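28 August 2020

Day five of the walk and my left heel has finally stopped bleeding. We left Norville at six to beat the heat and had the river path to ourselves as far as the Lawal bridge. Kirsty Ruawai set the pace, too fast as usual. Oana kept the map. I carried the stove and complained.

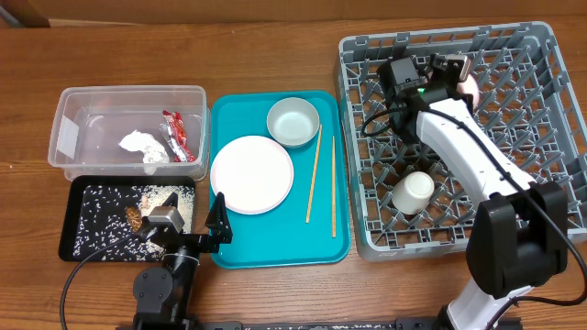 Rice on the black tray, teal tray beside it.

The climb out of Bukitley is worse than the guidebook says. It gives 224 meters and a "gentle track." The track washed out in July and you go up the streambed now, hands and all. I slipped once and soaked a sock. Changed it at the top, ate an apple, felt better.
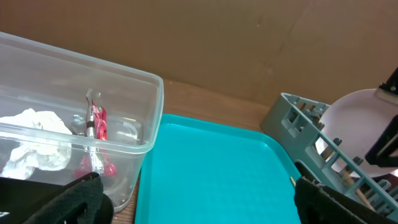 Oana Iordache wanted to push on to Urkuvano tonight but the sky went dark at two and we voted her down. Pitched by the wall instead. The rain came at four, hard, and lasted an hour. My tent held — the new seam tape was worth it.

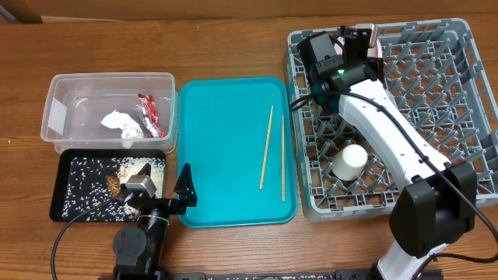 Norville Ramblers, Long Distance Section

Feet are the main worry now. Kirsty has three blisters and won't tape them. Tomorrow is mostly downhill, hard on the toes. I have moved the water to the top of my pack and it rides better there.
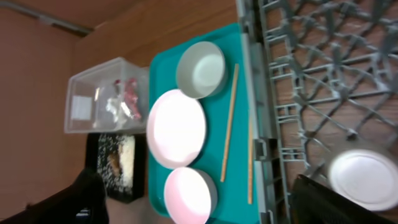
Are we still finishing in Urkuvano?
That's the plan, by noon tomorrow if the ford is low enough to cross. Otherwise we go back around by the road and miss the early bus.

Wrote this by headlamp. Battery going.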